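Teaching a Robot to Sort Drinks: Collecting the Demonstrations
Project group Pristurix
Supervisor: Sarmīte Stankevičius
Fri 31 October

What we set out to do

Our group wanted a robot that could tidy a table of drinks on request: pick the one you name, leave the others standing. We had a learning method ready to go from last semester's course. What we lacked was data, so this report is mostly about how we got it. That sounded like the boring half when we signed up for it in May, and it ended up being the half we all wanted to work on!

Each example in our set is one demonstration. A person drives the robot through a single pick, and the system saves the arm positions, the camera views and a short written instruction such as "pick up the yellow bottle." We set a target of 500 good demonstrations before any training.

The objects

We chose bottles and small cans, with a green bin and a gray one at the back of the table. The two bottles have black caps and differ mainly in label color, and we liked that, as a policy that only looks for "a bottle" will get half of them wrong. Setting one bottle in front of the other makes it harder still. The wrist camera sees the front label in great detail, down to the "0 kcal" and "Zero Sugar" on the band, and very little of what is behind it.
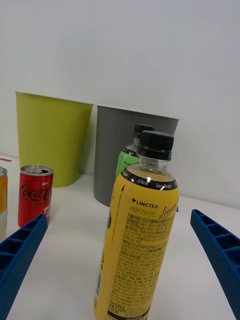
How a session runs

One of us drives and one of us resets the table. We traded places after every 48 demonstrations, a number we picked by trial and error (longer turns gave sloppy approaches, and you can see it in the arm paths). The resetter reads the next layout from a list, places the objects and calls out the instruction. The driver opens the fingers wide, lines up, closes and lifts.

We asked drivers to slow down for the last part of the approach. Early on we were all diving at the bottle, and the saved data had hardly any views with the fingers open and the label between them.

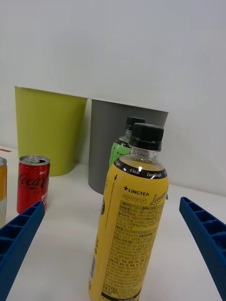
Those slow approaches make each demonstration longer, but they give the model many more chances to learn what "nearly lined up" looks like. After we made the change, one session from the old batch was kept for comparison and the rest were redone. Agudelo, our labeling tool, lets you scrub through a demonstration and tag the moment of closing, so checking the new ones was quick.

We also recorded from outside the arm. The wrist view loses track of the table once the bottle is up, and the outside view keeps the tape marks, the cans and the gripper together. We want both as inputs.

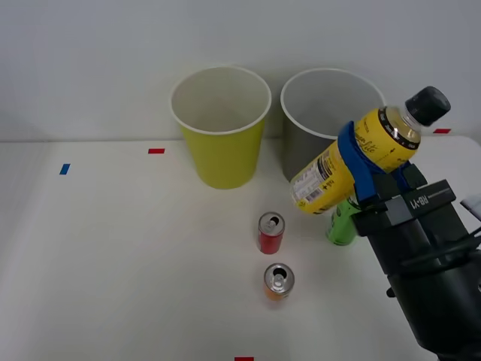

Figure 3. Outside view with the yellow bottle held above the table.

What we threw away

We recorded 3841 demonstrations in all across the three layout lists, far past our target - once the routine clicked it was hard to stop. A demonstration was dropped if the driver paused too long, if the instruction and the object didn't match, or if one of the cameras skipped. Mismatched instructions were the worst to find. The arm path looks perfect and only the words are wrong.

Next steps

Training starts on the Firkau cluster as soon as our time slot opens. We would also like to swap the background and add clear bottles with no label at all.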